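Baskets First: A Morning with Mercy Kariuki
2021-04-30 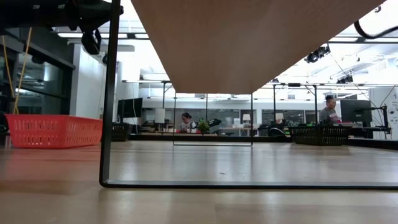
Mercy Kariuki starts with the desk, always. She has set up shared workrooms for Tastinar and two smaller offices, and she still gets excited about an empty stretch of tabletop. "I love a long wooden table," she told me, already laughing. "Give me one of those and a couple of baskets and I'm happy all day!"

The baskets come up a lot. She likes plastic ones with slots in the sides (orange if she can get it, or red, or anything you'd spot from the other end of a big room) for whatever is being used that day. Black mesh is for small things that stay put.

"People buy deep bins and then they dig," she said. "Shallow! You want to look down and see the whole lot. At Mikkelsen we had 88 people and one enormous crate of cables. I still think about that crate."

I asked how she deals with open rooms, where one row of desks runs into the next. She walks the row first, before anyone has arrived, and writes down what's sitting out. Then she gives each table one basket and leaves it for a week. Whatever ends up in there belongs in there, and the rest gets a shelf.

Her other enthusiasm is glass walls, particularly dark ones. "Oh, they're gorgeous. You get the ceiling lights in them, bits of furniture, it makes the room feel twice as deep. And then you see your own mess in it and you go and get a basket."

She's less fond of monitors on shared tables and would put every one of them on an arm if the budget allowed. It rarely does. Her last project had 40 desks and money for two arms, and she spent it on lamps.

Next up is a workroom for Stedia, opening in August. She has the floor plan taped up in her kitchen and has moved the tables four times already. "I'm going to move them again tonight," she said.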